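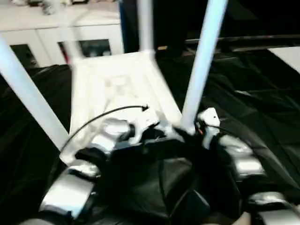

Heike Sauerland
List moderator, Hall Furniture and Fittings

Re: [hall-furniture] White chairs, tubular legs – replace the lot?

On Sunday evening the Draltora bookings desk wrote:

> We have been offered the Clakel chair at a good price if we order 88 before
> the end of May. White moulded plastic seat, white tubular legs, weighs next
> to nothing. The rep from Hollmann says it will outlast anything we have now
> and never needs looking after. We would spend a shade under 2,000 on the
> first delivery and the rest in the autumn. Can anyone give us a reason not
> to? We'd like to say yes this week.

I can give you several, though I doubt you'll enjoy them.

"Never needs looking after" is what I was told when we bought the Dralletti stackers, and I have spent a fair part of my life since then looking after them. They were white as well. White plastic shows every scuff from every shoe, and if the seat has any ribbing or moulded pattern in it, the dirt settles in there and a damp cloth goes straight over the top. You end up with a nailbrush. A flat seat is quicker to wipe than a dished one, I'll grant you that, but ask the rep to leave a sample with you and let a toddler group have it for a month before you believe a word about easy cleaning.

Then the legs. I have nothing against tube. What I want to know is how the tube meets the seat, and I notice your message doesn't say. Pick the chair up, turn it so you can get at the underside, and hold it in both hands where the legs go in. Try to twist it. If there's any give when it's new, there will be a good deal more after a year of people tipping backwards during the raffle. Of our first batch of Drallettis, 17 went at exactly that point and the seats themselves were perfectly sound. The supplier told us we had been stacking them wrongly. Perhaps we had, but the instructions said to stack them the way we did.

When you turn a chair over, put something soft down first. An old black sheet or a bit of curtain lining will do. I do mine on the trestle table and I've learnt not to trust bare wood with a white seat, it picks up marks from nowhere. Dark cloth has the other advantage that you can see any flakes or crumbs of plastic that drop out of the joint, and if you do see some, send the chair back.

On weight, I'm not persuaded that light is a good thing. Light chairs slide. Ours creep backwards on the polished floor all through a concert, and by the interval the back row is against the radiators. You can buy better feet for them, and then the feet come off and you're hunting for them under the stage. Has anyone asked Hollmann what a replacement foot costs, and whether they'll still sell you one in five years? I'd want that in writing before the price of the chair even came up.

As for ordering 88 to get the discount – do you need 88? You have never said how many you put out on a normal night. I would buy 4, mix them in with the old ones, and say nothing to anyone. See which ones people choose to sit on and which get left at the side.

If somebody on the list has had Clakels for longer than two winters I'd be glad to hear from them, and I'll happily eat my words if they're still standing straight. Reps need not reply.

Heike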